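Does the Five-Second Rule Work?

You drop a cracker. Somebody yells "Five seconds!" and you grab it off the floor and eat it. Lots of people believe this is fine. Should you believe it too?

Start by asking what the rule says. It says germs wait five seconds before they climb on your food. Does that sound right to you? Germs don't have clocks. They don't have legs for climbing on crackers, either. If a cracker lands on top of germs, some of them can stick to it the moment it touches down.

Scientists have tested this by dropping food on surfaces with germs on them. Food left longer often did pick up more germs. So time matters a little. But some food picked up germs in less than one second, and wet food like watermelon picked up a lot more than dry food like gummy candy.

"But I've done it a hundred times and I never got sick!" That may be true. It doesn't prove the rule works. Maybe the floor had no harmful germs on it those times. Maybe your body fought them off. To find out, you would need a fair test.

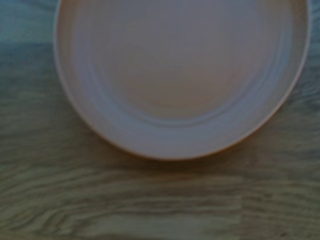
A ceramic plate on a wooden table. Looking clean and being clean are two different things.

People also say, "The floor looks clean, so it's OK." Be careful with that one. Germs are much too small to see. A shiny floor could have plenty of them, and a dusty floor might have fewer of the kind that make you ill. Your eyes can't tell you.

Augustina Fiadzo's class in Hevport wanted to vote on whether the rule was true. The vote came out 19 for and 8 against. What did that tell them about germs? Nothing at all! It told them what 27 kids thought.

Next time you hear a rule like this, try asking:

Who checked it?
How did they check?
Would it come out the same way if someone else tried?

And the cracker? Throw it out and get another one. Then wash your hands, especially if you've been crawling under the table to find it.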